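Hacer Kahraman wants you to start with one table

Hacer Kahraman is halfway up a stepladder when I arrive, holding a paint card against the wall and squinting at it. "They're all white," she says, climbing down. "But come and look at them at four in the afternoon and tell me they're the same white!"

Kahraman has spent 13 years helping people sort out rooms they've stopped enjoying, first in a shared studio in Cloken and now from her own place in Hovdale, which she runs with Kanokwan Khamphan. They take on small jobs for the most part. A spare room, a waiting area, the end of a hallway where the mail piles up. Their favourite colour, as far as I can tell, is whatever the light is doing that day.

I'd come to talk about plain rooms, and why so many of us panic and fill them.

"People move in, they see a big blank wall and they think it's a problem," Kahraman says. "So off they go on the weekend and come home with seven prints and a clock. I say live with it for a month. Put a table against it, a light timber one if you can, and put one cheerful thing on the table. Then see how you feel."

The cheerful thing can be fake. She is gloriously unsnobbish about this. Khamphan, who grew up over her aunt's flower shop and might be expected to object, is even keener.

"I love a fake daisy," Khamphan tells me. "A yellow one especially. I've killed 2 real ferns in this building and I water things for a living, more or less. If you've got a corner with poor light, get the artificial one, dust it, and be happy."

And pots with words on them? I confess I'd always been a bit sniffy. Kahraman laughs at me.

"Look, would I put a word on every surface? No. But a small pot with a bit of writing on it, in a nice dark red – it's friendly. Clients walk straight over to read it."

We get on to tables, and she could talk about tables all day (she very nearly does). Pale oak finishes are what she keeps coming back to, for the grain and for how kindly they sit beside white paint. She once talked a client, Bozkurt, a small accounting office, out of a glossy black reception desk that cost 194 dollars to deliver and showed every fingerprint. They swapped it for a plain light one and she still gets a card from them each May.

Power points come up too. Her rule is to leave them visible and reachable. "I've seen people shove a cabinet in front of the only outlet in the room and then run a cord under the rug. Please don't! A white plate on a white wall disappears after a week."

What about open spaces, where one room runs into the next and there's a column in the way? Khamphan jumps in before I've finished. She adores a column. Paint it the same white as the walls, she says, and let it mark where one area stops and the other begins. You get two rooms without building anything.

Before I go I ask what they'd each do with an empty room and no budget. Khamphan says she'd sweep it. Kahraman thinks for a good while.

"Table first," she says. "Then the flowers."

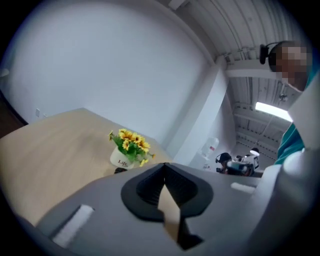
Yellow artificial flowers in a "Life" pot, on a light wooden table against a white wall.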